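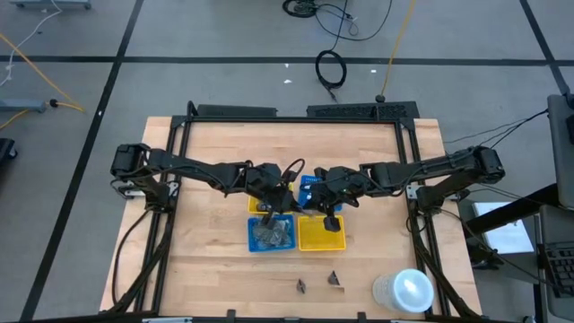
Mercado Sorting Cell Team

Frequently asked questions about the house rules for the two-arm table

We wrote these answers for anyone who is new to the cell, or who has been away long enough to forget how we like things done. Please read all the way through before your first session, and if your question isn't covered, drop it in the team inbox and we'll gladly add it the next time we update the page.

Who is allowed to run the arms?
Anyone who has finished the Wastico safety walkthrough and sat through 5 supervised sessions. We know that feels like a lot when you're eager to get started! Most people tell us afterward that they were glad of the extra company, and you're welcome to ask for more sessions if you'd like them.

Can I reach onto the table while the arms are powered?
No, please don't, even when both arms look perfectly still. An arm that is holding its position is still live, and the two grippers work very close together over the bins, so a hand in there has few places to go. Press stop, wait for the status light at the desk to change, say "clear" out loud so your partner hears you, and then reach in. This goes for dropped parts too. A small piece of metal lying on the wood can stay right where it is until the next pause.

How close can I stand during a run?
Stay on the far side of the tape, which for us means at least 300 centimeters from the rails unless you are the operator at the desk. Visitors follow the same rule, and so do managers (we've had to remind a few, always politely).

Which bins do we use, and does the color matter?
We use the blue and yellow mesh bins, set out two by two, with the colors on the diagonal. Color doesn't tell you what belongs inside. The Tinineo task sheet does that, and it changes from one task to the next, so kindly check it each time instead of going by what was in the yellow bin yesterday. 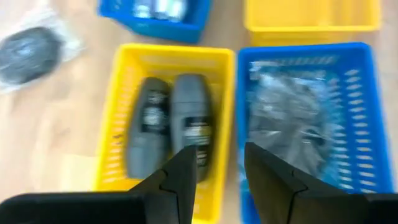 Bottles in a yellow bin and a wrapped disc in the blue one beside it, seen from the gripper.

What about items with sharp edges?
Anything with teeth or a cutting edge stays in its wrapping for the whole task, including while you're loading and unloading. If the wrapping is torn, the item comes off the list for that session. We keep spare sleeves in the Pumau cabinet, and you don't need to ask before taking one.

May I bring items from home?
We love it when people do, but every new item needs an entry on the item sheet first. Bottles must be tightly closed. Please leave glass, aerosols and loose batteries at home, however nicely they'd fit in the bins.

How fast can the arms go?
New operators work at 10 percent of full speed until they're signed off. After that, follow the limit on the task sheet, and slow down again whenever you change to an item you haven't handled before.

Do I need to check the cables?
Yes, every time, and it's worth taking a moment over it. Follow the bundles down both sides with your eyes, look for anything pinched or pulled tight, and move stray cables out of the walkway before you power up.

Who do I tell if something goes wrong?
Press stop first. Then write it in the logbook, even if it was only a bump between two grippers and everything looks fine. Entries are read within 7 days, and you will never be in trouble for writing one.

When will these rules change?
The next review is in November. Send us your suggestions before then, long or short, and thank you for reading this far.

Last updated Oct 13, 2019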